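Home | Modules | Handouts | Reading list | Contact

Television Serial Drama: Handout 5
Planning the long story

A daily serial is planned in blocks. At the fictional soap Tisosthorpe, used throughout this module, a block is 5 episodes, shot together under one director. Each episode carries an A, a B and a C story. The A story takes the most scenes and supplies the closing scene.

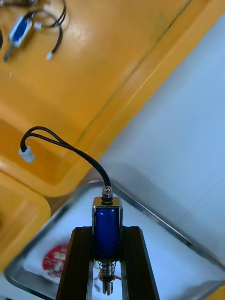
Reading time: 5 minutes

The story document comes first. It sets out what each household knows at the start of the block and at the end. Scene breakdowns follow, then scripts. A writer may move a scene within an episode without asking, but may not move a disclosure (a paternity result, a will, a confession) to another episode, as later scripts depend on it.

Cast availability is fixed before the breakdown. If an actor is on leave in August, the character is sent away on screen in the previous block, and the line explaining the absence is given to a member of the same household.

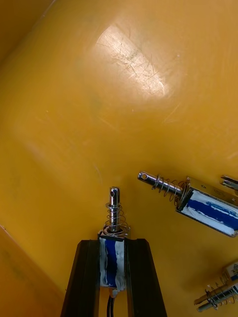

Why do serials put the strongest scene last on a Friday?
The gap to the next episode is longest at the weekend, so the unresolved question has to hold the audience for longer.

Recaps are written into dialogue. Compare episodes 300 and 310 of Tisosthorpe. In 300 the Brimska inheritance is restated in two separate scenes, both in the café set. In 310 it is restated once, by a character who has the facts wrong. The second method is shorter and also sets up a later scene, though it fails with viewers who missed the original disclosure.
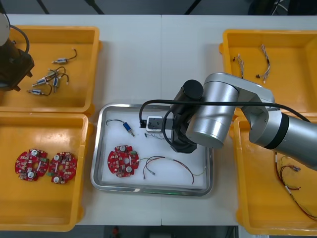 Linnea Isaksson disagreed in the seminar, saying that the version in 310 confused her until the closing scene and that a plain recap would have cost the episode one line.

The point stands for casual viewers. Mark each recap in your own breakdown with R and note which character already knows the information.

For next week: write a breakdown for one episode, 50 lines at most, with all three stories marked in the margin.

Related handouts
Handout 3: Households and sets
Handout 4: The Torvik wedding block
Handout 6: Exits, returns and recasting
Helge Solberg: Notes on spoilers and advance listings
Motirville: episode guide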